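Kitchen Q&A > Sauces & Dressings > Dairy-Free

Print this page | E-mail this question

My cashew-free "cream" soup keeps splitting – what am I doing wrong?

Asked August 14, 2022

Hi all! I've been making a roasted cauliflower soup since July and I love it, but I can't get it to stay smooth. My daughter can't have tree nuts, so all the lovely cashew recipes are out for us, and I've been using a carton of oat drink plus a can of white beans to get the creaminess. It tastes great out of the blender. Then I put it back on the stove, squeeze in the lemon, and within a couple of minutes it goes grainy and there's a thin watery layer around the edge of the pot. Not pretty.

What I do now: roast a whole head of cauliflower with garlic and olive oil until the edges are brown, blend it with the drained beans, 2 cups of vegetable broth and 1 cup of oat drink, then heat it back up until it bubbles. Lemon goes in at the end, along with salt and a little nutmeg. I've tried two brands of oat drink, the Bollby one and the store brand, and they both do it. The Bollby is a tiny bit better, but maybe I just want it to be because it costs more!

I'm feeding six people on the weekend and I'd really like to serve this as a starter in little cups. Is it the beans? The lemon? Should I be adding flour or something? I have potato starch in the cupboard and also half a bag of sunflower seeds, if either of those helps. I have a regular blender, nothing fancy, and it's getting old.

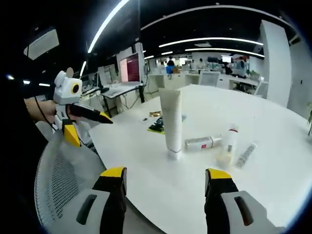
Oh, and I forgot to say that it also gets really thick overnight in the fridge. I don't mind that part so much, but when I thin it with water it tastes like nothing. If anyone has a trick for leftovers I'd take that too.

3 answers

Answer 1 (marked helpful)

It's the lemon plus the boiling, I'm pretty sure. Oat drink is fine with gentle heat and it's mostly fine with a little acid, but give it both at once and a lot of them will go grainy on you. I had the same trouble for a whole winter with a leek soup and tried everything before I worked out that I was just cooking it too hard.

What I'd do is this. Blend the cauliflower and beans with the broth only, and get that as smooth as your blender will go – longer than you think, so give it a good three minutes and scrape the sides down halfway. Put it back in the pot and do your real heating at that point. Let it bubble all you want. Then turn the burner down to the lowest setting and wait until the bubbling stops before you stir in the oat drink. Warm it through and take it off the heat. Lemon goes in last of all, off the stove, a teaspoon at a time, and taste as you go. You may find you need less than you've been using.

If you want some insurance for the party, your potato starch will help. Take one teaspoon, stir it into two tablespoons of cold oat drink until there are no lumps, and add it with the rest of the oat drink. Don't go over a teaspoon for that size pot or it gets a bit gluey (ask me how I know). I wouldn't bother with flour, you'd have to cook it out and it makes the whole thing taste like gravy.

The beans are not your problem at all, beans are great in soup! But do rinse them well, and if they're the kind with firm skins, simmer them in the broth for ten minutes before blending. Old blenders leave little flecks of skin and that can look like splitting even when it isn't. I use the Badia canned ones and they're soft enough to skip that step.

For the little cups, keep it slightly thinner than you would for a bowl, so people can sip it. I'd warm the cups with hot water first too.

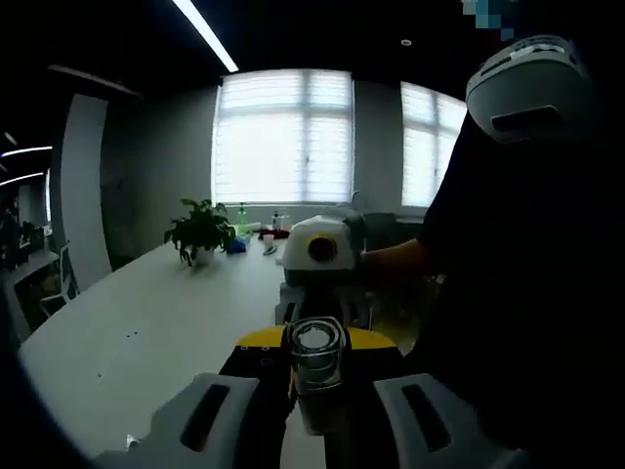 Clear glass cup.

For the leftovers, thin them with broth in place of water, and put the salt in after. Cold soup always tastes flat, so don't judge it until it's hot. Mine keeps for three days in the fridge. I also use it as a pasta sauce on the second day, straight out of the container with a splash of pasta water, and it's really good over short shapes with peas – my kids prefer it to the soup, to be fair.

Answer 2

Use coconut milk. The full fat kind. Never splits for me.

Answer 3

I'd go for the sunflower seeds! Soak 100 grams of them in boiling water for an hour (or overnight in cold if you remember, I never do), drain, and blend them with a cup of fresh water until it looks like heavy cream. You can strain it through a cloth if your blender leaves bits. It's a little gray in color but in a cauliflower soup that's been roasted you won't notice, and it holds up to heat way better than anything I've had from a carton. Please check the bag for a nut warning first though, a lot of seeds get packed in the same place as nuts.

One warning, it can taste slightly bitter if the seeds are old. Half a teaspoon of white miso or a pinch of sugar covers that up. I've put mine in tomato soup too and lemon didn't bother it.

I don't agree about the coconut milk, by the way. It works but then everything tastes of coconut, and with nutmeg that's a strange combination. Fine in a curry soup.

Related questions

Can I freeze soup made with oat drink?
White sauce without butter or nuts – does it work?
Bramell stick blender or a countertop one for soups?
How long do soaked sunflower seeds keep?
Best pasta shape for a thin sauce
Villa canned tomatoes taste sour, how do I fix it?

Print this page | E-mail this question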